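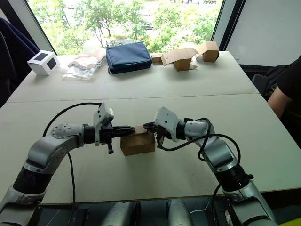

4 Recording two-arm demonstrations

4.1 Scope

This section covers the recording of box-handling demonstrations on the Grivum two-arm station. It assumes that both arms have been calibrated (section 3) and that the operator has completed the practice task. Reviewing and exporting recordings is covered in section 5.

Terms used in this section:

Episode – one complete demonstration, from the start pose to the return to the start pose.
Batch – a set of episodes recorded with the same task file and the same box.
Task file – the settings loaded into Plonska, the recording software, before a batch.

4.2 Preparing the station

1. Clear the near table of everything except the box to be handled. Spare boxes may be kept on the far table, outside the reach of both arms.
2. Check that the cable on each arm has enough slack for the elbow to bend fully. Move each arm by hand through its working range with the drives off.
3. Wipe the sensor windows on both wrists with a dry cloth.
4. Switch on the drives and wait for both arms to report Ready.
5. Open Plonska and load the task file. The default for this station is Irkum, which covers lifting, turning and setting down a single box.
6. Confirm that the wrist views and the head view are all updating.

CAUTION: Keep hands and loose clothing off the near table while the drives are on. Anyone seated beside the station must stay outside the reach of the arms.

Note: Changes in daylight are acceptable between episodes. If direct sun falls on the near table, lower the blind or stop until it has passed.

4.3 Recording an episode

1. Place the box on the near table within the start area shown in the head view. Vary its position and angle from one episode to the next.
2. Send both arms to the start pose.
3. Press Record. Wait for the tone before moving.
4. Bring the grippers to opposite sides of the box at the same height.
5. Close both grippers until the box is held. Do not continue closing once the sides begin to bow.
6. Lift the box clear of the table and hold it level for 3 seconds.
7. Turn the box through 90 degrees and set it down.
8. Open both grippers fully, withdraw them sideways and return to the start pose.
9. Press Stop. Mark the episode Keep, Retry or Fault.

An episode that runs longer than 15 seconds is closed by the software and marked Retry. The limit can be changed in the task file, but must stay the same for the whole batch.

Note: Small corrections during the approach are useful to the learning system and should be kept. Long pauses are not. If you need to stop and think, mark the episode Retry.

4.4 Dropped or damaged boxes

If the box slips but is recovered without help, finish the episode and mark it Keep. If it falls on its side or leaves the start area, press Stop and mark it Fault. Do not delete Fault episodes – they are used separately to train the failure detector.

Replace the box when any edge is crushed or a flap no longer lies flat. Enter the change in the batch log before the next episode.

CAUTION: Switch off the drives before retrieving a box from under the table or from between the arms.

4.5 Batch size

A full batch for the Irkum task is 800 episodes marked Keep. Retry and Fault episodes do not count towards the total. A batch may be spread over several sessions, provided that the start pose check is repeated at the beginning of each one.

On closing a session, wait for the transfer to the Ruddock storage unit to finish before switching off the station. The transfer light stays amber while files are being copied and turns green when they have been verified.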